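Pre-run software check, two-arm table
Filled in by: Jalen Yazzie, 2 Sep 2021

1. Control loop rate - OK. Holding 100 Hz on both arms. I watched it for 30 seconds and got bored, so that's a pass from me.

2. Joint limits loaded from the Pinden config - OK, but go look at the file date yourself! I got the January one the first time and had to reload.

3. Wrist camera stream - OK. Gripper fingers show up on both sides of the view and the dish rack is right in the middle with the two plates standing in it.

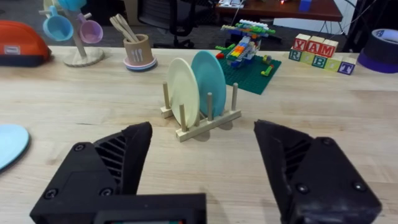 The plate detector is fussier. I bumped the crop to 192 and the masks look cleaner to me, but Mireille wants to see the numbers before we keep it, fair enough.

4. Planner collision model - NEEDS WORK. The mug tree still isn't in there. Oldřich has the mesh, please nag him (nicely).

5. Arm-to-arm keep-out zone - OK after 3 tries. The planner kept timing out until I restarted Hestis.

6. Fixed camera view - OK, both grippers in sight.

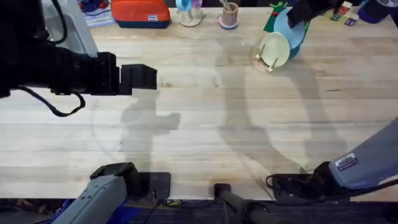
Item 6: fixed camera, one gripper holding the light blue disc near the far edge.

7. Stop command from the console - OK on both arms.

Recheck item 4 before anybody runs the planner at full speed.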